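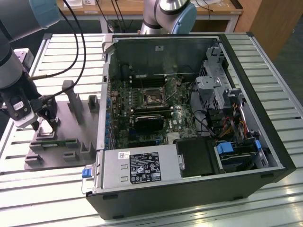

Bridell Robotics Forum > Student projects > Final year and group builds

Two-arm PC assembly, module project: processor placement

slotnut
Posted 4/5/19
Our group is doing the Bollow module (two arms, one shared fixture, one assembly task) and we picked desktop tower assembly. The tower lies on its side on the slotted table with the panel off. Parts are presented in a fixture plate next to it. The task list is memory module, processor, then socket frame closed.

Memory is mostly fine. Processor placement is not. Over 74 attempts we have 38 that I would call seated, meaning the package drops fully into the socket and the notches line up. The rest stop high on one edge. We abort on force before anything gets pressed, so no bent pins so far.

Current method: pick from fixture, move to a taught point above the socket, correct XY from the wrist camera, descend at 5 mm/s, release. Gripper is a parallel type with black fingers, flat pads. Has anybody here done this with a flat-pad gripper, or do we need to change the end effector?

feeler_gauge
What do you mean by "correct XY"? If you're not correcting rotation, that's your answer. A square package will forgive a small offset before it forgives a small twist.

slotnut
XY only. Rotation is assumed from the fixture. The pocket is printed and the part has some play in it, so I accept the assumption is weak.

ratchet_and_clank_off
Change the end effector. Suction cup on the heat spreader, job done. Fingers on the sides of a processor are the wrong tool. They need clearance next to the socket, and on most boards there are capacitors exactly where you want to put a finger.

feeler_gauge
Disagree with that as a first step. Suction gives you a part that can rotate on the cup, and then you have the same twist problem plus an air line. The Bollow brief also marks you down for a tool change between tasks unless it has been rewritten. With a single gripper they can do memory, processor and frame. With a cup they need a second tool for the frame.

ratchet_and_clank_off
They have two arms. Cup on one, fingers on the other. The tool change rule doesn't apply.

slotnut
It does apply to us in a roundabout way. The second arm is shared with the Sarmiento group on alternate sessions and we can't leave our own tool on it. So one gripper type on both arms, at least until June.

On clearance: we grip the processor near the end of the fingers so that most of the package is ahead of them. The finger on the left presses directly on the side of the package. I would like to grip lower but then we foul the socket frame. 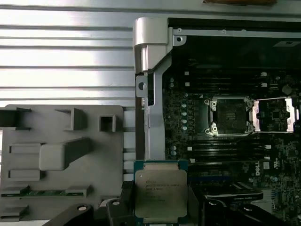
The other thing to mention is that the wrist camera sees a lot at that point. Board, tray and part are all in view together, so in principle I can get the angle of the package and the angle of the socket from one shot. I was treating the camera as a position sensor and ignoring the angle because the fixture was supposed to guarantee it.

feeler_gauge
Then use it. Fit a line to one long edge of the heat spreader and one to the open socket frame, and subtract. Don't use the substrate edge, you'll lose it against the fingers.

Watch which socket you are fitting to. On a dual socket board a closed frame and an open frame look much the same to an edge detector.

slotnut
We mask by region, so it only searches near the taught point. But yes, it did pick the wrong one early on.

cold_solder
One warning on fitting edges to the metal frames. They are shiny and the apparent edge moves with the light. Our group did the same module last year and we had different results depending on whether the blinds were open. The slotted table is nearly as bad. We ended up sticking matt tape over the part of the table that was in view, and put a diffuser over the lamp. It cost us two sessions to find this out.

ratchet_and_clank_off
Or use a fixed reference that isn't shiny. The white printing on the board is matt and it doesn't move relative to the socket. There's a logo and a certification mark not far away. Match a template on those and calculate the socket position from it once.

cold_solder
That works if it's always the same board. The Cilska assessment swaps the tower on the day, same model but maybe a different revision. I wouldn't bet on the print being in the same place.

ratchet_and_clank_off
Fair. I'd still do it as a cross-check.

pinch_point
Separate question. Is the fixture plate fixed to the table or just resting on it? If it can slide, every taught pick is suspect, never mind the angle in the pocket.

slotnut
Resting, with a stop against two sides. It isn't bolted. We measured the movement after a session and got less than the camera error, so I left it.

pinch_point
Bolt it. You have slots under it, use them. Same with the tower – clamp it on the long side. A tower on its side isn't a rigid reference and the sheet metal flexes when you push the memory in. If you do memory first, you may be moving the socket before you place the processor.

slotnut
That's a good point about the order. Memory does go first. I'll run a batch with the order reversed before changing anything else.

feeler_gauge
Change one thing at a time, or the numbers mean nothing. I'd do bolts, then rotation, then order. Log the final angle error for every attempt, including the good ones.

cold_solder
Also add a small search. Lower to contact at low force, then rotate a degree or so each way and see if Z drops. It isn't elegant but it got us most of the way. You need a force limit you trust.

ratchet_and_clank_off
I wouldn't rotate in contact over a pin socket. One bad limit and you've written off a board. Lift, rotate, lower. Slower and safe.

cold_solder
We did it in contact with no damage, but on a scrap board. Lift and lower is fine if you have the cycle time.

slotnut
We have the time, the module doesn't mark speed below the threshold. Going with lift and lower.

slotnut
Update. Fixture and tower both clamped. Rotation correction added from the heat spreader edge and the open frame. Order unchanged for now. First 10 attempts: nine seated, one aborted on force. The abort was a bad edge fit caused by a reflection, so cold_solder was right about the light. Tape is on order.

feeler_gauge
Ten isn't many. Run the same number as your first set before you write it up.

slotnut
Agreed. The arm is booked to the other group until next week, so it'll be after that. Will post the log file here with angle error per attempt.

pinch_point
Post the clamp layout as well please, we have the same table.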